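A fault log that stops at the word "grip"

The error code was 2047, and in the Broltach controller manual it has a one-line entry: "Grip state inconsistent." That line has been the whole of the official explanation since May. I think the line is the real defect, more so than the part that bent.

The facts are short. A two-finger gripper on a Herkitz arm closed on a tray, reported a good hold, lifted, and let the tray go partway through the transfer. The tray landed inside the guarded area. The controller raised 2047 after the drop, when the fingers had already traveled past the width of the tray. The arm then carried out the rest of its move with nothing in its grip and opened its fingers over the conveyor as programmed.

Maintenance found a finger that had loosened at its mount. Under load it rotated a few degrees, the contact face went out of parallel, and the tray slid. The finger was tightened, the cell was restarted, and the report was closed as a mechanical fault.

I disagree with the category. Fasteners loosen. Printed fingers flex, creep, and wear at the root, and anyone who has used them for a season plans on replacing them. A cell that depends on every finger staying exactly where it was set will fail again, and tightening the mount only resets the clock. What failed in this case was the check.

Herkitz infers a grip from two numbers, motor current and finger position. If the current rises and the fingers stop short of fully closed, the object is assumed to be held. A finger pivoting on a loose mount can produce the same two readings. The current rises as the joint binds, the position settles somewhere plausible, and the controller has no means of telling that condition from a tray.

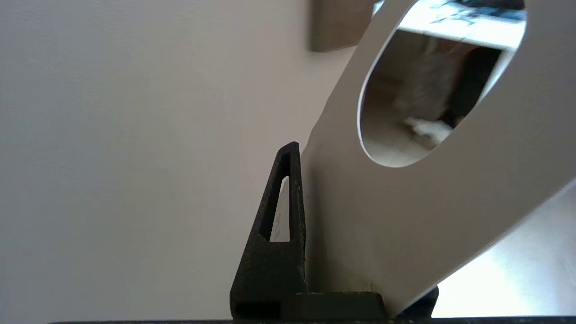

Can a wrist camera catch a loose finger before it drops something?

It can if the software is told to look at the fingers. Most wrist camera software is set up to find the part and masks the fingers out as clutter. Comparing the finger outline with a stored reference at the open position takes little computing time and will show a rotation well before the contact face stops working.

The Okonkwo line already does a version of this. Before each batch the gripper opens fully, the camera takes a single frame, and the finger edges are compared with the reference taken at installation. If either edge is off by more than 3 degrees, the cell stops and asks for a person. The routine adds 8 seconds to a batch. I have heard the objection that 8 seconds is too long. That figure should be set against the time needed to clear a dropped tray, inspect the guarding, and restart under supervision.

A second objection has more weight. Mismatched fingers, with different shapes and materials on the two sides, are common in development cells and are turning up in production. A reference outline has to be retaken after each finger change, and people forget. The controller should refuse to run until it has a new one. Nastex controllers behave this way after a tool change, and operators complain for a week and then stop.

The larger point concerns what the arm did after the tray fell. It kept moving. A confirmed loss of grip should end the move at once, and the decision should be made while the tray is still slipping, from the change in finger position over time. The data needed for that was in the log. The software sampled it, stored it, and compared it with nothing until the end of the stroke.

Closing the report as mechanical means the software group never receives it. I would reopen it, list the loose mount as a contributing condition, and assign the cause to grip confirmation. The manual entry for 2047 could also use a second line, stating which finger moved and when.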